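About Ristthorpe Linen & Laundry
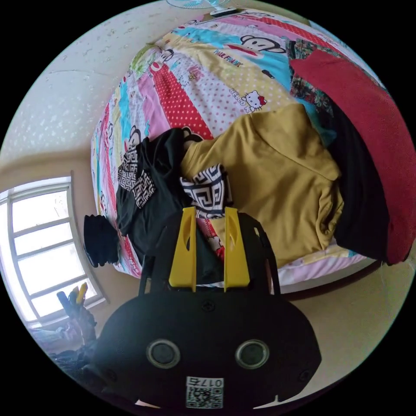 Ristthorpe is a domestic laundry and garment care company. We collect, sort, wash, fold and return household clothing and bedding under a weekly or monthly service plan. Most of our customers are private homes. The remainder are small guest houses and one residential college.

What we handle

Everyday clothing makes up most of the intake: sweatshirts, T-shirts, jeans, socks, underwear and school clothes. Bedding is booked separately and includes sheets, pillowcases, blankets and patchwork quilts. We do not accept leather, fur, wedding dresses or anything with a fixed battery.

Sorting

Garments do not need to be sorted before collection. A loose heap is accepted. At intake each load is divided by color, fabric weight and care label. Hooded sweatshirts are opened out, drawcords are tied and pockets are emptied. Items turned inside out are washed that way unless the care label states otherwise. Socks go into a mesh bag assigned to the customer for the length of the plan.

Strong yellows, reds and dark blues are washed apart from everything else for the first 3 cycles and are then released to the general color load. Black garments with white or pale panels are washed cold with a dye-catching sheet and dried flat – tumble drying is not used for them.

Quilts

Patchwork quilts are inspected seam by seam before washing. Open seams are noted on the ticket, and the quilt is held until the customer confirms whether to repair or return it. Quilts with hand stitching are soaked in the Söderlund tanks, which have no agitator, and dried on horizontal racks. Allow 4 working days.

Folding and return

Clothing is folded to a standard width on Joreck boards and stacked by wearer, heaviest items at the bottom. Hoods are folded inward. Shirts can be returned on hangers at no extra charge if this is set on the plan. Bags hold up to 10 kg – loads over that weight are split across two bags and ticketed as one order.

Tickets

Each bag carries a paper ticket with the plan number, intake weight and wash codes. Ticket records are kept in Medgate, our order system, until the end of the plan year. Claims for missing or damaged items should quote the ticket number. Unclaimed single socks are kept until November and then sent for textile recycling.

Premises

Intake, washing and folding are on one floor. The quilt room is separate and is kept at a constant humidity. The counter opens at 7:30 a.m. and bags left before noon enter the same day's wash. The building has 100 numbered shelf positions for finished orders, and customers who collect in person should have their shelf number ready.

Related pages

Service plans and weights
Wash codes explained
Quilt repair: what we can and cannot mend
Preparing a bag for collection
Changes to holiday pickups
Contact the counter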